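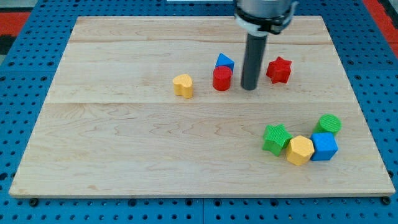 Shape Blocks and Boards: Common Questions

Which shapes come in a set?
Hearts, stars, cylinders and triangular prisms, among others. Colors include red, yellow and blue. Colors are mixed when we pack, so your star may be red or it may be something else.

Why do the blocks have ridges?
The ribbed surface gives small fingers something to hold on to. It also picks up crumbs. An old toothbrush gets them out.

Is the board included?
No. The maple board is sold separately under the Zandell name. It is made of joined planks, and you will see the seams and the grain. No two look alike.

Can I wash the board?
Wipe it with a damp cloth and dry it right away. Do not soak it. Oil it every 6 months if it starts to feel rough.

Can I put the board on a pegboard top?
Yes, as long as it lies flat. Blocks set directly on pegboard tend to rock over the holes.

My child is two. Is that too young?
We recommend the blocks for ages three and up.

I lost one piece. Do I have to buy a new set?
No. Single blocks are $4 each. Write to Halyna Onyshchenko in the parts department with the shape and color. Orders in by 11 a.m. Thursday ship that day.

Do you sell to schools?
Yes. Ask Man-sik Koo for the classroom price list.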